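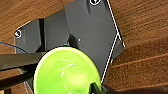 The Tray Stays on the Table: Bench Surfaces and Small Parts in a Shared Workroom

Workshop > Features > Benches and Storage

We use cookies to remember your reading preferences and measure visits. Accept all | Manage settings

A dark gray tray on brown wood is easy to find. A green bowl next to it is easier still. Odette Gautier chose her bench colors on that basis when she set up the Niltby workroom, a single long room used for repairing clocks, radios and small kitchen appliances. The wood came first. Everything placed on it since has had to contrast with it.

The room holds seven benches. Each is assigned to one job at a time, and a job remains on its bench until it is closed or moved to the shelves. Gautier keeps a written register of every item received. It stood at 2,437 entries in January, of which 889 were clocks.

"The clocks are why we have bowls," she says. "A clock screw will roll off a flat surface. It will not climb out of a bowl."

Bowls are used for loose parts in active work. Trays are used for parts that have to keep a position or an orientation. The two are not interchangeable, and new users of the room tend to learn this on their first gear train. Parts poured into a bowl lose their order. Parts set out on a tray keep it, provided the tray is not picked up.

Gautier's rule on that point is short: the tray stays on the table. If a job must move, the parts go into lidded boxes, one box per subassembly, and are laid out again at the other end. Relaying a mantel clock takes her 10 minutes. She considers that acceptable.

Surface finish matters more than most bench guides admit. A matte surface scatters the light from an overhead lamp, and a small steel part remains visible against it. A gloss surface returns the lamp as a bright patch, and parts inside the patch disappear. Gautier tested gloss trays for a winter and gave them to the kitchen.

Wood grain presents a different problem. Dark streaks in a warm brown board can hide brass pins and short lengths of enameled wire. The practice at Niltby is to keep brass off bare wood entirely. Steel is permitted, with a magnet within reach.

The benches were supplied by Gachanja, a joinery two streets away, and finished with oil. Gautier re-oils them herself on a Tuesday evening when the room is closed. Varnish was considered and rejected. It chips at the front edge, where forearms rest, and the chips end up in the work.

Labels are handled with a card system she calls Pondeo. One card is placed beside each bowl or tray, carrying the register number, the date opened and the last step completed. The card is updated before the user leaves the bench, including for lunch. Abbreviations are limited to those on a list taped inside the supply cupboard.

Storage is the weak point. The shelves, a Bralla steel system bought secondhand, are deep enough that boxes end up two rows back. Gautier has measured for shallower uprights but has not ordered them. In the meantime the rear row is reserved for jobs awaiting parts, and the front row for jobs that can be resumed the same day.

She has one further change planned. The bench lamps currently sit on the left, which suits right-handed users and puts a hand shadow over the work for everyone else. The replacement brackets will clamp at either end.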